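Subject: Re: [sodholm-home] Airing cupboard - what goes where?
Date: 26th October

Hello all,

On the folding question from earlier in the week:

> We've got one narrow airing cupboard and a chest of drawers for the
> lot of us, and everything ends up on the bed by teatime. Does anyone
> sort as they take things off the line or do you bring it all in and
> sort after? Also is it worth buying those Caria drawer dividers? They
> want 15 for a set of 12 and I'm not sure they'd fit my drawers.

I'm firmly a bring-it-all-in person. I did try sorting at the line (two baskets, very organised, lasted until March) and all it got me was cold hands and one basket full of socks. So now the whole lot goes on the bed and I don't let myself sit down till it's off again. Dark things first, as they show every bit of fluff, then shirts, then the small stuff in front of the radio.

Dividers - I had the Bronus ones, not Caria, and they were fine for pants and tights but a waste of time for jumpers. They slide about when you pull the drawer. Shoeboxes with the lids off did me just as well! Measure the inside of the drawer first, though, and I mean the inside. I got that wrong and had to send a set back.

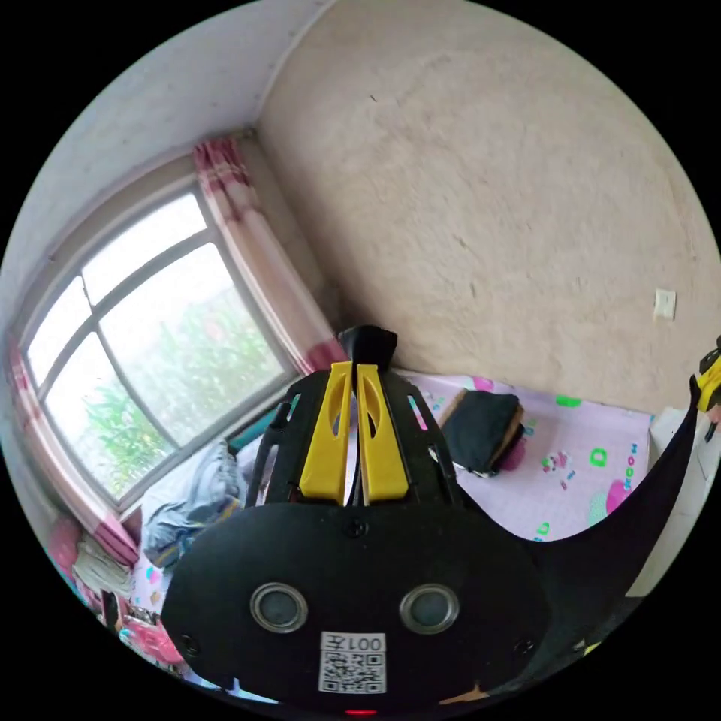 Folding on the bed works for me as long as the finished things and the not-yet things stay well apart. Mine used to creep into each other and I'd fold the same T-shirt twice. Now it's a heap over by the window, like the pale blue and white one there, and anything folded goes further along the bed, where that navy one is. A patterned sheet is a bit of a nuisance for finding stray socks, mind you, especially a cheerful pink one with cartoons all over it, but I wouldn't swap it for plain.

Oh, and somebody asked about checked curtains a while back and whether you can wash them with the bedding. I do, on a cool wash, and hang them back up damp so they drop straight. Check the label on yours.

Does anyone still use the Machala lavender bags? I can't find them in Sodholm any more and the moths have had a cardigan.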